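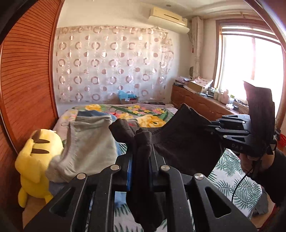
The bedroom, and a dark garment near the bed.

Print | E-mail

My brother-in-law swears by his signal booster, so when the bars in our bedroom dropped to one again in April I went shopping for one. I wish I had read the small print sooner.

The Rirnitz home unit promises "up to" five bars. Up to is doing a lot of work there. A booster needs something to boost, and out here past Fultham there isn't much. I held my phone out of the upstairs window and got 2 bars on a good evening. The installer guide, which is 36 pages long, says on page 2 that results depend on the outdoor signal. Well, sure.

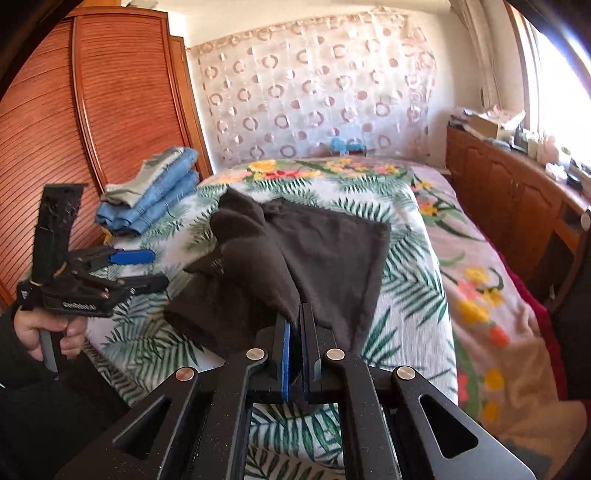

Then there's the antenna. It goes on the roof, and the cable has to come in somewhere. Sachdeva, the shop in Flonden that sells the kit, quoted me around 2 hours of labor and wouldn't say what happens if the bars don't move. I asked twice. The answer was that most customers are happy - fine, but I wanted to hear about the others.

Meanwhile Wi-Fi calling was sitting in my phone settings, switched off. I turned it on and called my sister from under the blankets, and she heard every word. It drops when I walk out to the mailbox, so I don't make calls at the mailbox.

I may still borrow a booster for the truck. I'm not paying for one until I've driven the Fultham road with it.

Print | E-mail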